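How to prepare your holiday house for the first guests

You have a house in the countryside and you want to rent it for weeks or weekends? Then good preparation saves you many telephone calls. We rent out our house near Grodbridge already for several seasons, and in this page I explain how we make it ready every January.

Step 1. Sleep one night in the house yourself
Do this before anything else. Take a shower, cook a meal, read in bed. You will notice quickly that the lamp is too weak or that there is no hook for the towel. Write everything down and repair it in the same week.

Step 2. Write the house book
Keep it short, 7 pages is enough. Put in it how the heating works, where the fuse box is, on which day the garbage is collected and how to drive to the shop in Nondlow. Our road is not on every navigation system, so we describe the last 400 meters with words - turn left after the bridge, then follow the stone wall.

Step 3. Fill the kitchen
Count plates and glasses for the maximum number of guests and add three of each. Leave salt, oil, coffee filters and dishwasher tablets. A sharp knife is more important than a beautiful one.

Step 4. Agree on the cleaning
Decide who cleans and how much time there is between two groups. With us the guests leave at 10 in the morning and the new ones can come from 4 in the afternoon. Make one list per room and hang it inside the closet door.

Step 5. Think about rainy days
Families stay in the house more than you expect. Put some books and games on a low shelf, so that also small children can reach them. Check the games after each stay, as parts get lost easily.
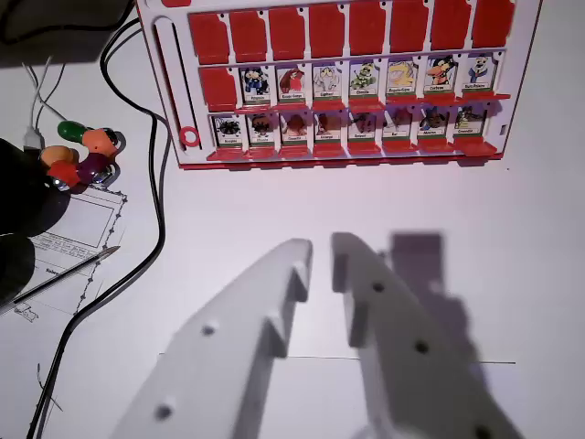 Animal guessing game with flip tiles

Step 6. Put the house online
Make your photos in the morning, with all curtains open. Say clearly if there are stairs without a rail, or if the nearest bus stop is in Nosetti. Guests forgive a long walk, but they want to know it before they book.

Last updated: Wednesday, February 14, 2018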